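Still Slower Than a Tired Person: Faustine Collet on Machines and Chores

Faustine Collet has spent 9 years on robot manipulation, the last part of it at Birkosier, where her group works on the small jobs: wiping, sorting, folding, putting things back where they were. Before that she was at Baudry, on packing cells. I asked her the question that readers send in most often, whether a machine can do household chores yet, and she asked which chore, in which house, and who would be standing next to it.

"If you mean one chore, in a room we have already worked in, with objects the system has met, then yes, often," she said. "If you mean a machine you unbox on Thursday and leave alone in your kitchen, no. People hear the first answer and assume the second is a year behind it. I don't know how far behind it is."

We talked for most of an afternoon in April. She speaks in short statements and corrects herself when she thinks she has claimed too much.

Her group's current work is tabletop tidying. The task sounds trivial: pick up an item, move it, set it down, leave the table in a usable state. She divides it into the grasp, the transfer and the release, and she spends most of her time on the last. A grasp that fails is easy to detect, she said, as the fingers close too far. A release that fails can look like success for several seconds.

"You open the gripper and the object comes with you, because a corner of the packaging is caught on a fingertip. Or it stands up, and then it falls over when the arm moves away. A person feels that through the skin and fixes it without thinking. Our gripper knows the finger position and the motor current. From those two signals you can infer a lot, but you can't infer a fold of paper."

Soft packaging comes up repeatedly in her answers. Rigid boxes are close to solved in her view, at least when they are dry, upright and separate from each other. Anything with a loose flap, a film window or a tissue edge behaves differently on each attempt. The shape the planner assumed is gone as soon as the fingers touch it.

I asked how a system learns to handle such things. Her answer was that for the moment it learns from people, and that the people should be using the same fingers the machine will use.

"A video of a bare hand is useful, and there is a great deal of it, but a hand has options that a two-finger gripper doesn't. If you show the machine a motion it can't physically make, you have taught it to be wrong. So you hold the gripper yourself. You are clumsy with it for the first hour. That clumsiness is informative, since the machine has the same limits."

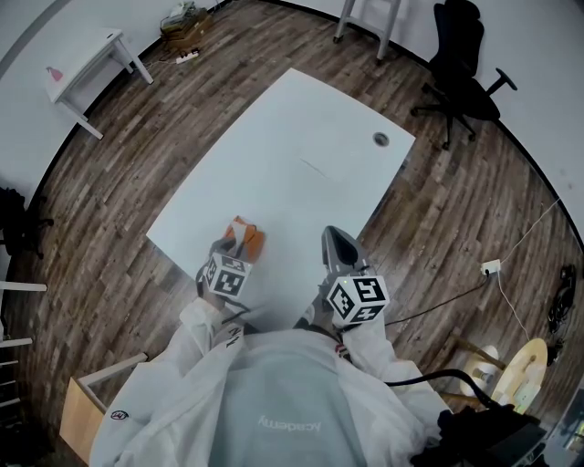
Position is the other half of it. The recordings are worth little unless the pose of each gripper is known throughout, and she described the printed square markers used for this as old technology that nobody in her group is ashamed of. They are cheap and their errors are well understood. The drawback is occlusion: turn the wrist too far, or pass one hand over the other, and the marker is hidden. Demonstrators learn to avoid those motions, and then the avoidance itself goes into the data.

"You get a policy with very polite wrists," she said. "It takes the long way around an object for no reason you can see. The reason is that a person did it that way months ago to keep a marker in view."

Her colleague Maxence Joly, who joined us for part of the conversation, deals with the two-handed tasks. He is more optimistic than she is about folding and less optimistic about opening things. Two arms double the hardware, he said, but the difficulty rises by more than that, as each arm has to know what the other is about to do. With one arm holding a bag and the other reaching in, a small error in the first becomes a large one in the second.

"Opening a jar is two force problems pointing at each other," Joly said. "On a towel you can be a centimeter off and you still have a towel."

I raised the shop floor, where one would expect the picture to be better. Collet agreed that it is, with qualifications. The packing line she worked on at Terville ran well for 2 product families. A third was introduced with a glossier carton, and the suction cups that had been chosen for the first two began to lose it on fast moves. The change to the machine was small. The change to the schedule was not, because the line had been planned on the assumption that a carton is a carton.

"A factory lets you control the objects, the light and the height of the table," she said. "That is why robots work there. It has less to do with the robot than the brochures suggest. In a home you control none of it. Somebody moves the chair."

What about cost? She declined to give a price for a home system and said that any figure would be a guess about volume. She was willing to talk about time. On the tidying task, in her own lab, the machine takes more than 2 times as long as a person who is not hurrying. She does not regard this as the main obstacle. A slow dishwasher is acceptable to most households, as it runs while they are doing something else. A slow machine that needs watching is a different product.

"Supervision is the number I would ask about," she said. "Ask how often someone stepped in. Ask what counted as stepping in. If a person nudged the box back into reach, was that written down?"

In her group it is written down. An intervention is any contact by a person with the robot, the table or the objects between the start signal and the end signal — a rule that makes their results look worse than some others and that she has no plans to change. Joly added that the rule had once cost them an entire morning of trials when a visitor leaned on the table.

The next stage is a set of longer trials at the Bataldale site, with different tables and different clutter, and with staff who did not build the system. Collet expects the success rate to drop and says she would be suspicious if it didn't. She wants to know which part drops first. Her guess is the release.

I asked whether she would have one of these machines at home. She said she would take one that carried the laundry basket from one floor to another, with no folding and no sorting, provided it could manage the turn on her stairs. Joly said it could not manage the turn on her stairs.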